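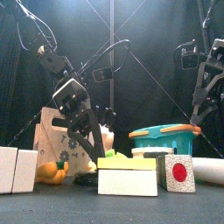

桌上摊开的过家家玩具,带提手孔的木块在左后方

先说结论:Tilby这套寿司过家家,值得买,但别按原价买。我是658入的,原价920,差得有点多。

用了一个多月,赶着写,想到哪写到哪。家里老大七岁,老二三岁半,两个人抢。寿司是主角,锅碗是配的,篮子和木块是我家原来就有的,混着玩。

包装一般。外盒压瘪一个角,里面没事。说明书一张纸,折了四折,中文那面翻译得很怪,“请勿煮熟本鱼”。跳过就行。 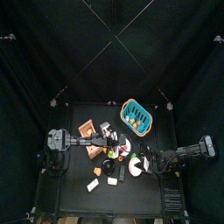

阅读时间:约3分钟

摊在黑桌面上玩最省心,小件不容易看漏。那个白配红的圆盘子一般被老二拿来当“结账盘”,东西往上一放就要收钱。地毯上不行,米饭块滚到沙发底下找了两天。

手感:米饭那块偏滑,小手捏着容易转,三岁的会急。鱼片和米饭能分开,这点我喜欢,可以自己搭。缺点是搭好了不太牢,端着走两步就散。老大嫌烦,后来干脆只管上菜。

颜色正。味道刚拆时有一点,晾了一晚上没了。边角摸过一遍,没毛刺。

跟Grarska那套比过,朋友Evaristo Serra家的。那套1,888,盒子漂亮,带磁吸,拼上去不掉。但是件数少,小孩玩两轮就没花样了。他自己也说贵了,买的时侯冲动。预算够又只有一个孩子的可以看看,两个孩子以上还是Tilby,够分。 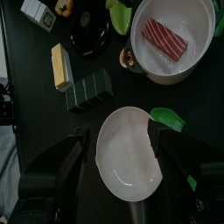

再说配的锅碗,我本来没指望。结果出场率比寿司还高。老二什么都要煮,三文鱼寿司也照样往白锅里放,红底白条纹那块,连米饭一起下锅,玉子烧倒是留在外面。锅沿厚,圆的,不硌手,深绿的把手也好抓。白色椭圆碗浅,装不了几样,当盘子用算了。黑碗反光,手印明显,擦一下的事。

收纳是硬伤。没有配盒子,原包装拆了就塞不回去。我在Urrutia买了个带盖的箱子,勉强够。客服问过能不能单卖收纳盒,说没有,十月可能上,到时再看吧。

客服回得快,这个要夸。少发了一片叶子,拍照过去,隔天就补了。名字记下来了,Cengiz Yalçınkaya,态度很好。

打分:
好玩 4.5
做工 4
收纳 2
价格 打折4,原价3

有人问能不能水洗,我家是湿布擦,没泡过,不敢乱说。送人的话记得另外包一下,原盒真的不太体面。

2026年9月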